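**Where to sleep in Zivside: Guesthouse Morikawa, reviewed**

I stayed three nights at this guesthouse with my sister, in a double room on the upper floor. The price was 385 for the whole stay, with breakfast.
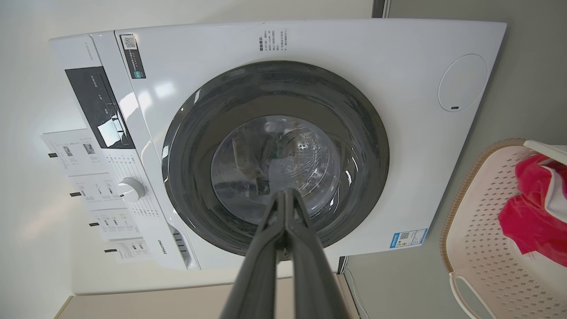
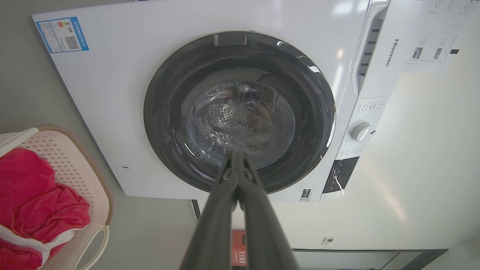
*Zivside, January*

The room is small and very clean. The beds are a little hard, but I slept well. Our window looked at the Solalari market, where the sellers begin to talk loudly at six in the morning, so please bring earplugs.

Breakfast is simple: bread, eggs, a good plum jam. Coffee from the machine is weak. I asked for tea on the second day and it was much better.

The old harbor is almost 814 steps from the door (my sister's telephone measured it). The Trilano bus stops closer, and the last one leaves at 10:40 p.m.

I would stay again, but in a room at the back.

Tomomi Kubo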